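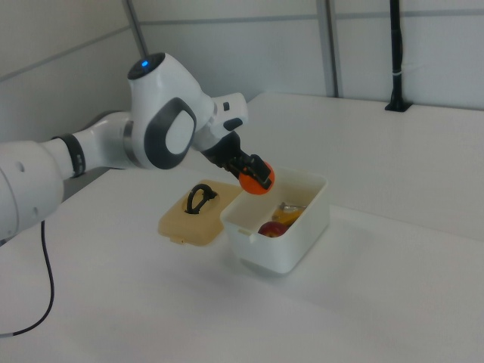

Une balle orange tenue par la pince, au-dessus du bord d'un récipient en plastique blanc.

Malaxeur planétaire Plerine 60 : évaluation pour les mortiers de réparation et les chapes allégées

Le malaxeur planétaire Plerine 60 s'adresse aux entreprises de second œuvre, aux ateliers de préfabrication légère et aux laboratoires de formulation qui travaillent par petites gâchées. La présente évaluation a été conduite par notre service technique sur deux familles de produits : les mortiers de réparation fibrés et les chapes allégées aux billes de polystyrène. Elle porte sur l'appareil dans sa version monophasée, livrée avec une cuve de 60 litres, un jeu de pales standard et une grille de protection à verrouillage.

L'appareil est fourni sur palette, cuve montée. La mise en service se limite à la fixation des deux bras racleurs, au réglage de leur garde par rapport au fond et au contrôle du sens de rotation. La notice, rédigée par le distributeur Michalski, est complète pour ce qui concerne le montage. Elle reste en revanche succincte sur le réglage des racleurs, opération dont dépend pourtant la qualité du mélange en périphérie de cuve. Un schéma coté aurait été bienvenu.

Le châssis repose sur quatre pieds, dont deux munis de roues freinées. La stabilité est satisfaisante sur dalle plane. Sur un sol de chantier irrégulier, le calage demande une attention particulière, le centre de gravité se déplaçant sensiblement lorsque la cuve est basculée pour la vidange. Il est recommandé de prévoir deux opérateurs pour tout déplacement sur une rampe.

Comportement au malaxage

Les premiers essais ont été réalisés avec un mortier de réparation prêt à gâcher, à retrait compensé et renforcé de fibres synthétiques. L'eau a été introduite en premier, puis la poudre en deux apports. Le mélange devient homogène dans le délai prescrit par le fabricant du mortier, sans formation de grumeaux visibles après raclage. Les fibres se répartissent convenablement, à l'exception d'un léger enroulement autour du moyeu, constaté à chaque gâchée et facilement éliminé au nettoyage.

La vitesse lente convient aux produits épais. La vitesse rapide, utile pour les coulis, entraîne davantage d'air dans les mortiers fins et n'est pas à conseiller lorsque la masse volumique du produit frais doit être contrôlée. Le passage de l'une à l'autre s'effectue à l'arrêt, au moyen d'un sélecteur placé sous le capot du moteur. Son emplacement oblige l'opérateur à se pencher au-dessus de la grille, disposition peu commode lorsque la cuve est pleine.
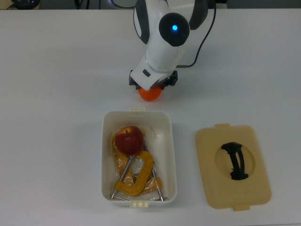
S'agissant des chapes allégées, la difficulté tient à la légèreté des granulats, qui tendent à remonter à la surface avant d'être enrobés. La méthode retenue a consisté à préparer d'abord la pâte de ciment, dosée à 400 kg par mètre cube, puis à incorporer les billes progressivement par la trappe. Dans ces conditions, l'enrobage est régulier et la ségrégation limitée. L'introduction simultanée de tous les constituants a donné des résultats nettement inférieurs, avec des poches de billes sèches le long de la paroi. Cette observation vaut pour la plupart des malaxeurs de cette catégorie et ne saurait être imputée au seul matériel évalué.

Il convient de préciser que la contenance de 60 litres désigne le volume géométrique de la cuve. Le volume réellement exploitable est moindre et varie selon la consistance recherchée. Les utilisateurs appelés à couler de grandes surfaces s'orienteront vers un matériel de capacité supérieure, tel que le Retstead 250, dont la cuve de 250 litres répond mieux à une production continue. Ce dernier exige toutefois une alimentation triphasée et ne franchit pas une porte de largeur courante.

Entretien et pièces d'usure

Le nettoyage s'effectue au jet, cuve basculée. Le revêtement intérieur n'a pas montré d'accrochage durable, sous réserve d'un rinçage immédiat. Les pales sont fixées par des boulons à tête hexagonale, accessibles sans démontage de l'arbre. Le remplacement des lèvres en caoutchouc des racleurs est plus laborieux – les contre-écrous sont logés à l'arrière du bras et se chargent rapidement de laitance. Un capuchon de protection, proposé en option, devrait à notre avis figurer dans la dotation de base.

Les pièces détachées sont distribuées par Michalski et, pour la partie électrique, par Ciltis. Cette répartition entre deux interlocuteurs complique le suivi des commandes. Lors de notre évaluation, le jeu de lèvres a été livré sans difficulté, tandis que la référence du contacteur de sécurité indiquée dans la notice ne correspondait pas à celle du catalogue. Il est conseillé de relever la référence directement sur la pièce avant toute commande.

Sécurité et conditions d'emploi

L'ouverture de la grille provoque l'arrêt du moteur, et le redémarrage suppose une action volontaire sur le bouton de marche. Le sac peut être ouvert sur le couteau intégré à la grille, ce qui réduit la manutention sans supprimer l'émission de poussières. Le port d'une protection respiratoire adaptée demeure nécessaire au moment du remplissage. Aucun raccord d'aspiration n'est prévu d'origine.

Le niveau sonore permet un usage en intérieur, avec protection auditive pour l'opérateur. En immeuble occupé, les vibrations transmises à la dalle justifient l'emploi de patins amortissants.

Appréciation du service technique

Le Plerine 60 donne satisfaction pour la préparation de mortiers de réparation en quantités modérées et pour les essais de formulation. La régularité du mélange, l'accès aux pales et l'alimentation monophasée constituent ses principaux atouts. Le sélecteur de vitesse mal placé, la notice incomplète et l'absence de raccord d'aspiration appellent des réserves, dont il a été fait part au distributeur.

Avis favorable pour les ateliers et les chantiers de rénovation. Avis réservé pour les chapes allégées au-delà de petites surfaces, compte tenu du nombre de gâchées nécessaires et du risque de reprises visibles entre deux coulages.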